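Droltico Refurbished Tower PC
Sold by Citov Computers

I've been fixing up old desktops for 12 years, and if you asked me which one I'd hand to a friend who wants a plain, dependable computer for the spare room, I'd point at the Droltico tower every time. It's big, it's black, it's kind of boring to look at, and I love it!

We get these in from offices that are clearing out. I blow out the dust, swap in a fresh drive, put new paste on the processor (the old stuff is usually like chalk by then) and leave the machine running overnight before it goes on the shelf. If it crashes even once, it goes back on the bench and I start over.

What you get
Tower, power cord, and a basic Drorkden keyboard and mouse
Clean install of the operating system, no trial programs
9 months of parts and labor through our shop

Who it's for
Homework, email, bills, photos, video calls, that sort of thing. I've also sold a bunch to folks who want to learn how a computer goes together, and I think that's my favorite use for it. There's lots of elbow room in there, so you can get your whole hand in without scraping your knuckles (much). If you're after the newest games, look at our Benjelloun line instead. You'll be happier, and so will I.

Working on it yourself
Please do! Opening it up won't void our coverage, as long as you unplug it first and don't lose my screws. Lay the tower on its side, take the side panel off, and you've got the whole board facing you. Memory goes in first if you're upgrading. Open the latches, line up the notch, and press until you feel it click. I'd do that with the case flat on a table, never standing up, or you'll be pushing the whole thing across the room. 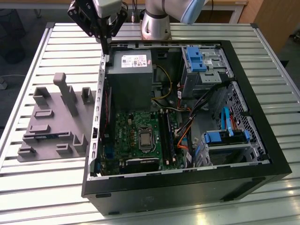 Side panel off: power supply at upper left, processor in the middle of the green board, memory slots to its right.

Notice the bright blue latch on the drive bay, too. The first time you go in there, take a picture with your phone before you unplug any cables. I still do, and I've opened something like a mountain of these.

Shipping and pickup
Pickup is free from the Citov counter. Shipping takes 2 business days to pack, then whatever the carrier needs. We use a double box with foam corners, and please hang on to it in case you ever need to send the tower back. Stock changes a lot, so if the button says sold out, check again after our next batch in January.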